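Workshop notebook, October, 9:40

Neighborhood guide for newcomers, part two (Vurnstead side). Yesterday I walked the route from the station to the library again, with Bheki Botha. It took us 93 minutes with stops, too long for a first walk with bags.

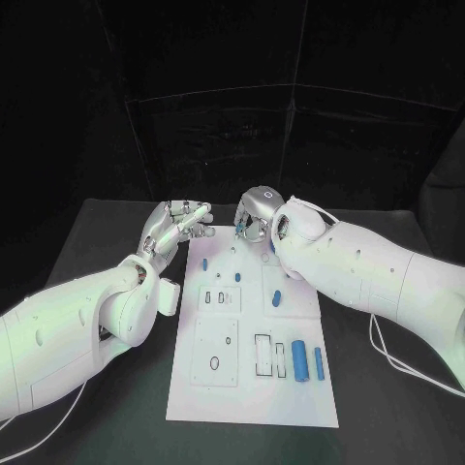
So I cut the market loop and put it in its own chapter. The draft is now 122 lines. Digby Mudgway read it and finds the part on bus passes confusing - he is right, I mixed the zones.

To check: is the Eltus card sold at the kiosk, or only at the Wegener office?
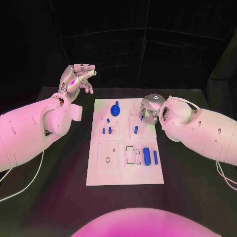
Left hand raised, fingers partly curled.

Printing: Fledotten gives a price for 275 copies. I would prefer 100 first, then we see what people ask. Bheki wants a bigger map on the back cover, I am not sure the street names stay readable.

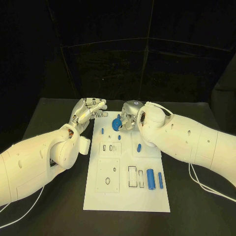
Left for next time

- redraw zones
- ask Digby for his list of cheap lunch places
- second walk, in the evening, for the street lights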